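Notes from the Listening Desk
Eulalia Carrasco

Hello again, friends, and a happy new year to those of you I haven't bumped into yet. I had meant to write about the new cable for the rooftop antenna, but so many of you have asked me about Wornier and its "sleepy spells" that the cable will have to wait its turn (it's a good cable, and it will keep).

For the newcomers, Wornier is the little student satellite we've been following from Larnville, and it carries a battery that is, to put it kindly, past its best. In sunlight the beacon comes through loud and clear. Once the satellite has been in the Earth's shadow for a while, the voltage sags and the beacon shuts itself off to save power. So when we miss it on a night pass, nine times out of ten there's nothing wrong with your radio!

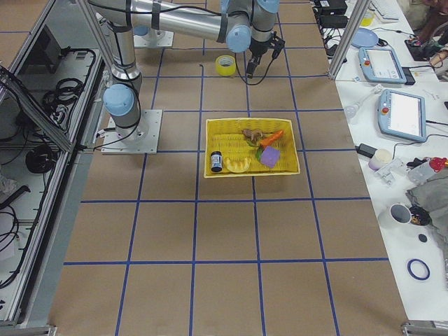 How long Wornier spends in shadow on each lap depends on the tilt of its orbit as seen from the Sun, and that took me an embarrassingly long time to picture properly. What finally helped was treating the orbit as a ring with the Earth as a small ball in the middle of it, and asking what the Sun would see if it had eyes. A roll of tape does very nicely for the ring. When it lies the way the yellow one does on the brown paper, core facing up, and you look straight down at it, you are the Sun looking at the orbit face-on, and no part of the ring can ever slip behind the ball. Stand the roll on its rim and look at it from the edge, and now the far side goes right behind the ball, so the satellite has to cross the shadow every time around.

The angle between the Sun and the flat of that ring is called the beta angle. When beta is near zero you get the longest shadows, a little over a third of each lap for an orbit as low as ours. When beta climbs high enough, the shadow disappears altogether and Wornier basks for days on end. Last June we had one of those stretches and I hardly slept.

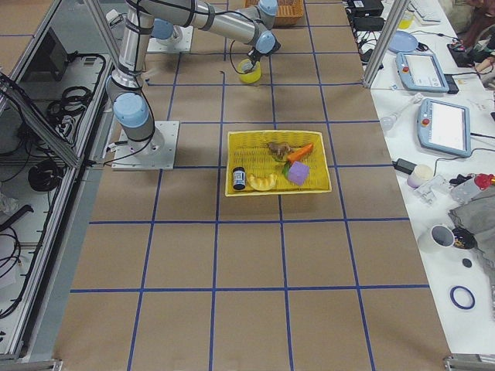

A small yellow cup, held just above the paper.

Now, you might reasonably suppose the angle would change only with the seasons, as the Earth goes around the Sun. I supposed so too. But the Earth is a bit thick around the middle, and that extra bulge tugs on the orbit and makes the whole ring swing slowly westward. Wornier's orbit is tilted 70 degrees to the equator, which is steep enough to slow the swing down but not to stop it. A satellite going straight over the poles wouldn't feel it at all.

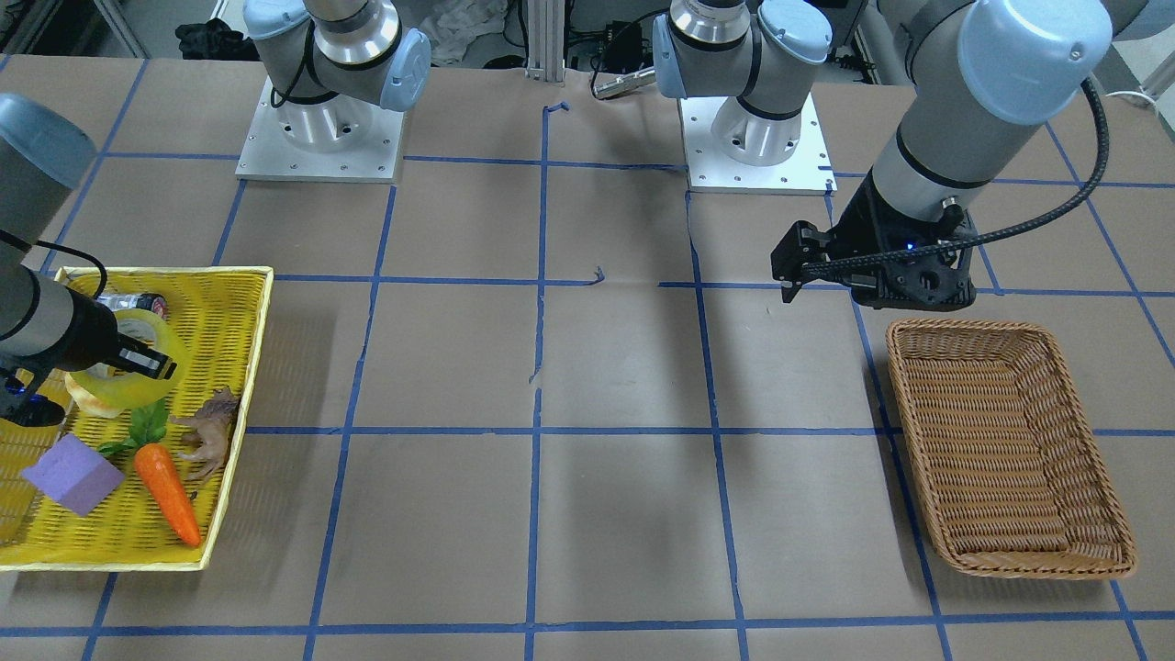
Put the two motions together and beta wanders up and down several times in a year, never quite the same way twice. Flikau will plot it for you if you open the orbit page and tick the box marked "Sun angle," which is off by default for reasons I've never understood. Please load fresh orbital elements first. I once planned a whole evening around a set that was months old, and sat there with my thermos hearing nothing but the neighbor's fence charger.

Our shared log now has 241 entries for Wornier, and I'd dearly love it if you'd add whether the satellite was in sun or shadow when you heard it (or didn't). Silent passes count too. Bring your notebooks to the next evening at Figueroa Hall and we'll type them in together, and I'll have the cable with me for anyone who wants to see it.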